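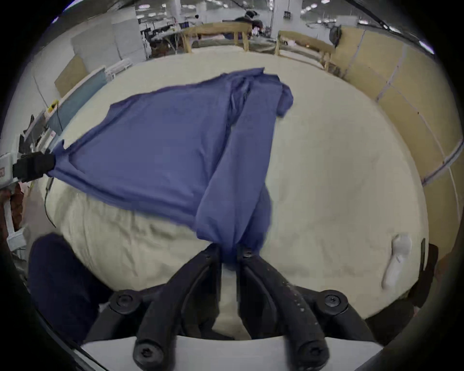 **Project report: Watching "Enon" two times**
Group members: Thịnh Hứa, Gilmar Barros, Ruth Naylor
Course instructor: Stuart Wragg
17 January 2021

## 1. Why we chose this topic

Our group wanted to know if people understand a slow film differently when they see it the second time. Many reviews are written after only one viewing, and we asked ourselves if this is fair for a film where little is explained. We selected "Enon," a drama of 96 minutes, directed by Keith Garside. It is about a ferry pilot, Wada, who comes back to his town after the ferry line is closed. None of us had seen it before the project.

First we planned to compare two films, and the other one was "Dotard." We left it out because our copy had no subtitles, and Gilmar and I could not follow the dialect.

## 2. Method

We showed the film in October to 16 students from our department. They watched it at home, on their own screens, and wrote a comment of any length. After two weeks they watched it again and wrote a new comment, without reading the old one. We gave them no questions, only the instruction to write what they would tell a friend.

We received 30 comments in total, as two students did not finish the second part. The longest one has 800 words. Ruth and I read all of them separately and marked each sentence as plot, acting, picture and sound, or feeling. When we did not agree, Gilmar decided.

## 3. Results

In the first comments most sentences are about plot. Students tried to repeat the story, and several of them made the same mistake: they believed that the woman in the ticket office is Wada's sister. She is his former wife. It is said only one time, in the kitchen, while the kettle is making noise.

In the second comments the plot becomes much smaller. The students write more about sound, especially the ferry horn, which we hear in the first part of the film and then never again. One student wrote: "The first time I waited for something to happen. The second time I noticed that it happened already before the film starts." We think this is the best sentence in our material.

The opinion about the actor in the main role did not change much. Those who found him cold at the beginning still found him cold. The ending divided the group more than before. Wada sells the boat to the Praner company and walks home without speaking, and on second viewing some students called this honest, but others were angry with the director because he gives them nothing.

We marked 646 sentences. The full table is in the appendix.

## 4. Problems

Our group of viewers was small and all of them study film, so they have more patience than a usual audience. The category "feeling" was also difficult. For example, "the music is sad" can be sound or feeling, and we did not treat it the same way in the first days. Ruth corrected the early ones later.

Mr. Wragg asked in his remarks on our draft why we did not have a control group that writes two comments after one viewing. We agree that it was needed. Maybe the second comment is different only because the person had two weeks to think.

## 5. Who did what

Thịnh wrote sections 1 to 4 and marked comments. Ruth marked comments and made the table. Gilmar contacted the students, decided the unclear cases and prepared the appendix.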